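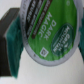 Coffee pod, green foil lid

Clullarwood Building Users' Group
Minutes of the December meeting

Meeting opened 6:30 p.m. in the downstairs room. Minutes of the previous meeting were accepted with one change: under "Parking," the words "was agreed" should read "was discussed."

1. Shared kitchen: hot drinks proposal

The group had before it a written offer from Vaveo to supply a pod machine for the shared kitchen at no charge, on condition that the building buys its pods from Vaveo for 30 months. The offer says the average user will save time and that the kitchen will become "a place people want to be." Several members asked how anyone had measured this. The offer does not say.

The chair read out the prices. The cheapest box holds 30 pods and there is no discount on larger orders. It was pointed out that the free machine is only free if the contract runs its full length, and that page four has a return fee which page one does not mention. One member thought this was normal for such contracts. Another said that was the trouble with such contracts.

On recycling, the offer states that used pods are "fully recyclable." Asked where, the member who had phoned Vaveo said they had been told to mail them back in a special bag, and that the bags are sold separately. The city collection will not take them. The group was not persuaded that people who leave teabags in the sink will rinse and mail anything.

A show of hands on accepting the offer as written failed. Agreed to keep the present drip coffee maker and buy a new carafe. The secretary will write to Vaveo asking for the return fee in plain figures, without any promise on our side.

2. Heating

Naciri has now sent its report on the upstairs radiators. It finds that the system is "performing within expectations." Members from the upstairs rooms asked whose expectations. The report gives no temperatures for the back corridor, where most of the complaints come from, and it appears the readings were taken in the afternoon, when the sun is on that side anyway.

Resolved to hold back payment of the second part of the bill until readings are supplied for 8 a.m. One vote against, on the grounds that we will only get a longer report.

3. Online booking

Modomano has been in use for the downstairs rooms since the fall. The figures it produces show 104 bookings so far. The secretary compared these with the paper sheet on the door, which people have gone on using, and found 100. The four extra seem to be the same choir practice entered more than once. The chair asked that the 104 not be repeated in the newsletter as growth.

Modomano's suggestion that we move up to the paid plan was noted. No action.

4. Bicycle rack

Still no reply from the city -- third meeting running. A member offered to go to the office in person. Accepted with thanks, though others who have tried this did not report much luck.

5. Other business

Lost property box is full. Items left after the next meeting will be given away.

A request to repaint the entrance hall was put off until the heating bill is settled. The sample color, described on the card as "warm stone," was passed around and generally held to be gray.

The front door closer is slamming again. The repair was meant to be guaranteed; secretary to find the receipt.

Meeting closed 8:10 p.m. Next meeting same room, date to be posted on the board.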